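Clikora Tabletop, light wood
Sold by Stillonura

I'll admit I have a soft spot for this one! It's our pale beige top, with long grain stripes running through it in lighter cream and a slightly darker tan, and it goes with pretty much any colour you've got on the walls (my own kitchen is a very loud green, and it still works).

Sizes go up to 1,000 mm, and I can trim yours to fit if you send me the measurements by Saturday. Tops are $400 each, plus $100 for the Irix legs if you need a set.

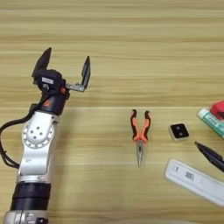

For cleaning, I just use a damp cloth and a drop of dish soap, then dry it along the grain. Please use coasters, eh! We have 17 left from the May batch, so give me a shout if you'd like one put aside.

Renu Kashyap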